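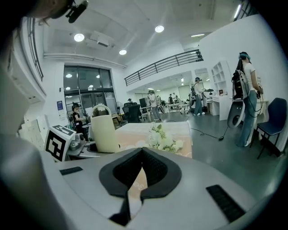
So the old carpet warehouse on the edge of Clestbridge is finally coming down! I walked past on Wednesday and there was a big board up with Brodar's name on it and a drawing of shops with suspiciously healthy trees.

The plan is for a supermarket, a row of smaller units and parking for 400 cars. I've lived here long enough to remember the last two plans for that corner (a cinema, then a garden centre) so I'm not getting my hopes up, but this one does have diggers.

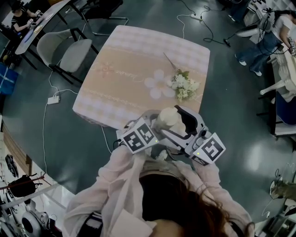 Both hands on it, at the little square table.

What I really want to know is who's going in the small units. Hầu, the noodle place by the station, has apparently put its name down for one, and I'd be there every week if they got more than the 3 tables they squeeze in now. Virketora are meant to be taking the corner for a gym. Fine, I suppose, though we've got two already and I don't go to either of them.

The bit I'm less keen on is the traffic. That roundabout takes me 40 minutes to get through on a bad morning (all right, a very bad morning) and the only change I could find in the plans was one extra lane, around 100 metres long. The drawings are up in the library until the end of April, so do go and have a nose.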